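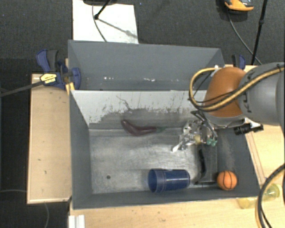 Town of Enden
Debt safety checklist, annual review
Inspected by: Yuxi Liang
Date: March 30, 2019

1. Bond payments made on time
Pass. The November payment cleared with 2 days to spare, which Enden considers early.

2. Reserve fund at required level
Fail. The fund holds $1,000. The ordinance asks for one month of expenses, and the town spends more than that on road salt.

3. No borrowing to cover daily costs
Fail. The Grorlow note was sold to voters as a bridge loan. I asked to see the bridge. The money went to payroll — see item 5.

4. Lender terms read and on file
Partial. Dirkon contract on file, signed on every page. Pages 2 and 5 are the same page. Ask Dirkon for a full copy.

5. Overtime within budget
Fail. Over in every department except the library, where overtime was never approved and the lights go off at five.

6. Revenue forecast is reasonable
Fail. It counts on the Zou warehouse paying full property tax. Zou has an abatement, granted by the same council that adopted the forecast.

7. Pension contribution paid in full
Pass. Receipt attached.

8. Petty cash reconciled
Pass. $200, to the penny. Best-run account in the building.

Reviewer comments (Maureen Bainbridge):
Agree on all but item 4, which I would mark as a fail. Item 3 goes to the council before any new note is issued. Recheck items 2 and 6 in November.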